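How to quieten a noisy fridge

Last updated 2 June 2019

Every fridge makes a noise. The salesman at Stumgate Electricals told me mine was "whisper quiet", and he may well come from a family that whispers by clearing its throat every twenty minutes. It cost £215 and I have spent a good deal of my adult life listening to it.

Most of the racket can be cured in an afternoon with things you already own. You will want a spirit level, a torch, a small adjustable spanner, a vacuum cleaner with the thin nozzle, a bowl of warm soapy water and an old towel. A second person is useful for lifting and for saying "was that it?" from the other side of the room.

Work out which noise you have

Stand next to the fridge when it is running and listen. Then open the door, close it, and listen again. You are trying to sort your noise into one of these:

A low hum that comes and goes. This is the compressor. It is meant to hum.
A rattle or buzz. Something is touching something else.
A gurgle or a trickle. Coolant moving through the pipes, and perfectly normal, although it does sound like digestion.
A whirr or a squeak from inside. A fan, if your model has one, and often ice on the fan.
A loud clicking, over and over, with the fridge never getting going. Stop reading and ring a repairer.

Put your hand flat on the side. If the noise changes when you press, you have a rattle, and rattles are the good ones.

Clear the top first

Take everything off the top. I know there's a wicker tray up there, and a bottle of something from a holiday. Put them on the floor and listen for a full cycle. When my sister did this she found that the mysterious fault she had been describing for most of November was two cake tins having a conversation.

Do the inside as well. Glass shelves buzz against their runners, and bottles in the door will chatter if they are allowed to touch. Move the jars apart. Throw away the mustard.

Give it some room

A fridge jammed hard against a wall or the end of a worktop uses that wall or worktop as a loudspeaker. Look at what yours is touching on each side and behind. The manual will say how much of a gap it wants; if the manual has gone wherever manuals go, the maker's website usually has a copy.

Small rooms are the worst for this, particularly if the fridge has to share one with a desk.
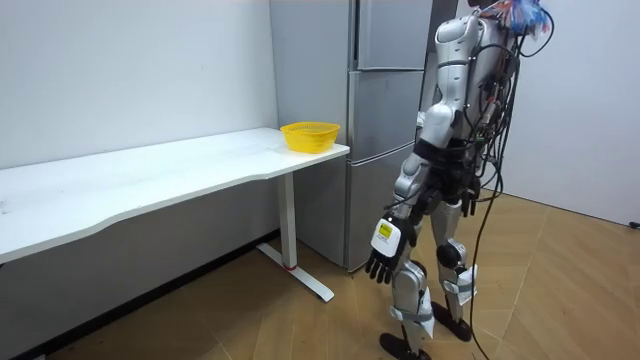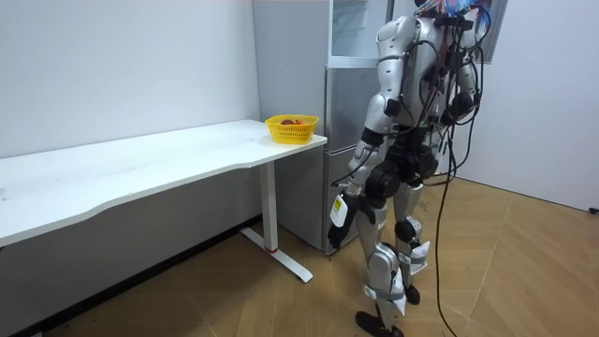
Grey fridge, white desk

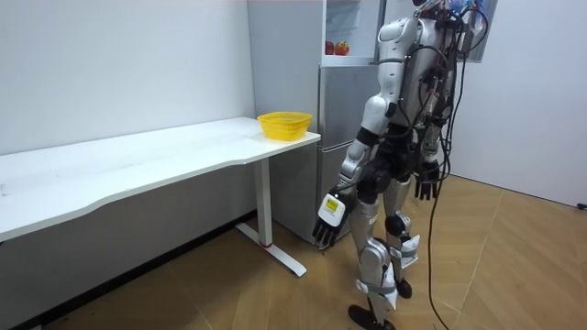
Angeliki Ververidis

If you work in the same room, try to leave daylight between the fridge and the desk, even if it's only the width of a finger. A desk pushed up against a running fridge will hum along with it, and after a morning so will you. If you can't spare the space, a strip of felt or thick foam down the side of the desk does a fair job. Self-adhesive draught strip is the cheap version. It looks like what it is.

Level the fridge

This is the big one, and the step most people skip on the grounds that the floor is flat. The floor isn't flat.

1. Lay the spirit level on top of the fridge, first side to side and then front to back.
2. Find the front feet. On some models they hide behind a plastic grille that pulls off with a snap you will assume is breakage.
3. Turn a foot one way to raise that corner and the other way to lower it. Get your helper to tip the fridge back very slightly while you do it, or you will be trying to turn a small bolt with a week's shopping sitting on it.
4. Side to side should be dead level. Front to back, most fridges like to lean back a touch so the door swings shut by itself. Check the manual.
5. Try to rock it by the top corners. If it rocks, one foot is in the air. Wind that foot down until it meets the floor.

Then wait for it to start up again. You may be finished, in which case well done, and please go and tell someone who cares.

Clean the back

Switch off at the wall and unplug before you do anything behind the fridge. Ease it forward on the old towel, straight out, without swinging it from side to side like a wardrobe in a farce.

If you have a black grid of pipes on the back, vacuum it gently with the thin nozzle. Dust makes the compressor run longer, so you hear more of it. Don't bend the pipes, and don't scrape at them. While you are there, look for the drip tray above the compressor. They come loose and they buzz. Mine lifted out and held a quantity of grey fluff I would rather not put a figure on. Wash it in the soapy water, dry it and push it back until it seats firmly. A small wad of foam at each end stops it shivering, provided it doesn't touch anything that gets hot.

Check too that no pipe is tapping the wall or its neighbour. If one is, move the fridge and leave the pipe alone.

Mats and other things you can buy

Anti-vibration pads go under the feet and do help on floorboards. On a solid floor I couldn't tell the difference, and I lay down to check. Level the fridge again after fitting them, because they squash.

Don't box the fridge in with foam panels, however tempting the forum posts make it sound. It has to get rid of its heat somewhere.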